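Filippos Galanis
@fgalanis_home

Clearing out the front room this week so it can be used as a room again. Putting the progress in one thread so I stop answering the same questions in replies.

Started Thursday with the table. It came from Grinwood, secondhand, honey-colored wood, and it had turned into the place where mail goes to wait. Six months of it. Most went straight to recycling.

I kept one folder for anything with a due date. Two things were already past due. Paid both before lunch.

Next was the table top. Damp cloth, then a dry one. I had a bottle of Stovard wood soap under the sink and used a capful in warm water. No wax – I don't like how it grabs dust.

Several people asked about the floor. Planks, gray-brown, they were in the house when I moved in. I sweep along the boards and leave the mop alone unless something spills.

Cables are the slow part. I bought a pack of 24 ties from Kandix and haven't opened it. First I want to know what each cord belongs to. Masking tape and a marker on both ends, then bundle.

Power strip stays on the floor for now. The plan is to screw it to the wall under the window, but I need a longer drill bit.

Chairs: keeping the black office one. The white one with the round back might go to my sister in November if she still wants it. It mostly holds laundry.

The small plates live on the table now. I eat breakfast in there and got tired of crumbs on the wood. Replacing the big Sjögren tray, too wide for what I use it for.

Set a timer for 20 minutes each evening and quit when it rings. Shelves are next, then the closet.

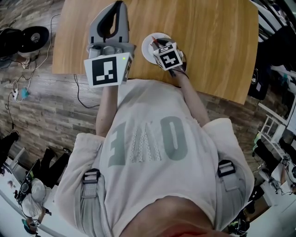

Front room table with one of the small plates out. Cords on the floor still to do.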